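Home | Premises | Checklists | Forms | Contacts

Workroom furniture and floor inspection – Stornel building, first floor
Jun 26, 2022
By So-ying Poon

Print this page | E-mail this page

Scope: fixed and movable tables, seating, shelving, floor covering and walkways in rooms A to D. Electrical testing is on a separate sheet and is not repeated. Ratings are S (satisfactory), A (action needed) and N (not inspected).

1. Tables and benches

1.1 Tops level, no rocking under hand load – S
Comment: Room B, window side, had one foot wound out too far. Adjusted during the visit and the lock nut tightened.

1.2 Edge strip secure, no lifting or sharp corners – A
Comment: Lifted at the left end of the long bench in room C. The gap takes a fingernail and will catch sleeves. Reglue and clamp overnight. Tape is not an acceptable repair, as it was tried in November and came away.

1.3 Items kept back from the front edge – S
Comment: Satisfactory in all rooms seen. A clear strip should be left along the front of every table.
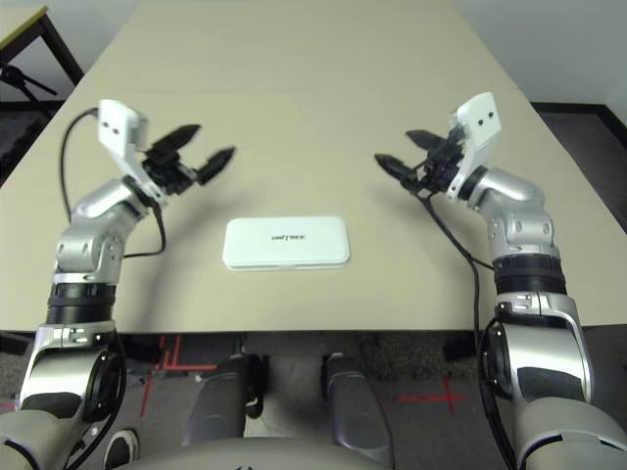 Item 1.3: white box set back from the front edge of the table.

1.4 Frame bolts present and tight – A
Comment: Two bolts missing from the Rondadness folding table in room D. Table turned to the wall and labelled. Aurelio Tapia to fit replacements of the same grade. It may go back into use once he has signed the label.

1.5 Load plates legible – S
Comment: None.

2. Seating

2.1 Castors suited to floor type – A
Comment: Hard castors are still fitted to the older Lau chairs. These are meant for carpet and roll too freely on the vinyl in rooms A and B. Either swap the castors or move the chairs to room D. Chin-lung Man prefers the move, and I have no objection.

2.2 Gas lifts hold height when seated – S
Comment: One chair sinks slowly. Withdrawn by the room user before the visit.

2.3 Backrests and arms secure – S
Comment: None.

3. Shelving and storage

3.1 Shelving fixed to wall where required – A
Comment: The tall unit behind the door in room A has its upper bracket in place but no screw in it. Top shelf to be emptied until fixed. The wall is plasterboard at this point – use the correct anchor or find the stud.

3.2 Heavy items stored between knee and shoulder height – A
Comment: Boxes of paper on the top shelf in room C. Same finding as last time. Kuo-hua Tsang has agreed to clear them.

3.3 Shelf load within marked limit – N
Comment: The marking on the Naseck units could not be read. Maker's sheet requested. Treat as light duty until it arrives.

4. Floors and walkways

4.1 Main walkway at least 800 mm clear – A
Comment: Met in rooms A, B and D. In room C the end chair reduces it when pulled out. Move the bench 100 mm towards the window and measure again with the chair occupied.

4.2 Floor covering flat, joints closed – S
Comment: The joint at the room B threshold is worn but still flat. Check at next visit.

4.3 No cables across walkways – S
Comment: None.

4.4 Door swings clear – S
Comment: The coat stand in room D was inside the swing on arrival. Moved.

Actions
1.2 and 4.1 – Tihomir Gashi. Do the bench move first, then the edge strip.
1.4 and 3.1 – Aurelio Tapia.
2.1 – Chin-lung Man.
3.2 – Kuo-hua Tsang.
3.3 – So-ying Poon, on receipt of the sheet.

Completed actions should be initialled on the paper copy kept by the room A door. Items rated A stay open until reinspected.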